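# Hodier Table Skein Winder: Set-Up and First Winding

Revision of 30 September 2008, text by Mateja Tomić for Hutasis

Please read this section to the end before you wind your good yarn. For the first try, use a cheap wool that you would not miss.
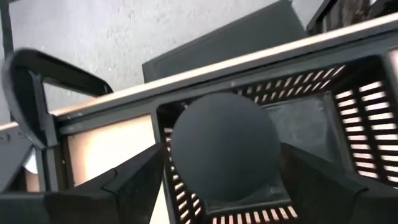

## 3.1 Fixing the winder to the table

1. Choose a table with a straight edge and no drawer under it. The clamp opens up to 80 mm.
2. Put the felt pad between the clamp and the table top. The pad is in the small bag with the spare belt.
3. Turn the clamp screw by hand until the winder does not move when you push it from the side. Do not use pliers. The screw has a plastic head and it will break.
4. Turn the crank slowly, 10 full turns, with no yarn on it. The cone should run smoothly and the belt should stay in its groove.

**Note:** On a glass table the winder can not be used. If you have only a glass table, clamp it on a shelf or on an ironing board that stands against the wall.

## 3.2 Placing the swift

The swift (the umbrella that holds the skein) is sold separately. The winder works with the Trakdale swift and with most others of similar height.

1. Fix the swift on the same table, or on a second one of equal height. The distance between the swift and the winder should be at least one arm length.
2. Open the skein and lay it around the swift. Do not cut any ties yet.
3. Raise the ribs until the skein sits firm but is not stretched. If you pull one strand with a finger, it should give a little.
4. Look for all the ties. Usually there are two to four. Cut them one after the other, and cut last the one where the two yarn ends are knotted.
5. Take the outer end. If it goes under other strands, try the other end before you start to pull.

**Caution:** Keep long hair, scarves and sleeves away from the swift. Children should not turn the crank without an adult next to them.

## 3.3 Winding

1. Lead the yarn through the wire eye on the arm, from the outside to the inside.
2. Put the end in the slot on top of the cone and leave a tail as long as your hand. This tail will be the center pull.
3. Turn the crank clockwise with your right hand. With the left hand let the yarn run between two fingers, without holding it tight.
4. Begin slowly. After the first layer covers the cone you may go a little faster.
5. Stop when the yarn comes near to the rim of the plate. The limit is 200 g for thick yarn. Lace yarn is slippery and we recommend to make two smaller cakes from one large skein.
6. Hold the tail, lift the cake straight up, and put the paper band around it before you lay it down.

**Note:** A cake that is wound too tight feels hard like an apple. The wool is then stretched, and your knitted piece can become smaller after washing. Wind such a cake a second time, more loosely.

## 3.4 If something is not going well

**The yarn falls under the cone.** Stop at once. Do not turn backward. Lift the cone, take the yarn away from the axle with a crochet hook, and start again with less speed.

**The belt jumps out.** Mostly the clamp is not straight and the winder leans to one side. Correct the clamp first, then put the belt back.

**The middle comes out in one big lump.** The first turns were too loose. Hold the yarn a little firmer at the start.

**The crank makes a clicking noise.** Put one drop of sewing machine oil on the axle and wipe it well. Oil on the cone will make stains on your yarn, and we can not replace yarn.

## 3.5 Care

Wipe off the fluff after each use. Mohair needs more attention because its hairs collect behind the belt wheel. Change the belt after 4000 turns of the crank, or earlier if you see small cracks. Spare belts can be ordered under the name Akinola, size small.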